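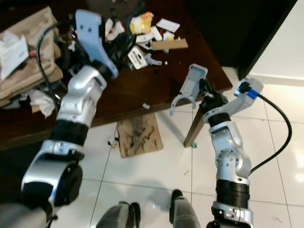 Where does the time go when a two-armed robot clears a cluttered table? Mostly into deciding what to pick up next, and then into deciding again once something has moved.

Kendero's planner, Jevia, treats those as separate problems. A perception pass proposes grasp candidates for every segment it finds, and a cheap filter throws out the ones neither arm can reach. Whatever is left goes to a trajectory optimizer with a budget of 500 milliseconds. If the budget runs out, the arm holds position and the next candidate is tried.

Flat items cause most of the trouble. A card or a strip of cardboard gives the depth segmenter almost no edge to work with, and a crumpled wrapper gives it too many. Version 2 added a color channel to the segmenter, and over 606 logged picks the share of proposals landing on bare tabletop dropped by nearly half.

Arm assignment is still simple. Each target goes to the gripper with the shorter path, and a lock in Uller, the message layer, keeps both arms out of the same volume. The lock is conservative – one arm often waits while the other retreats. A finer version, which reserves space along the path in short time slices, has been running in simulation since February. It does not yet handle cables.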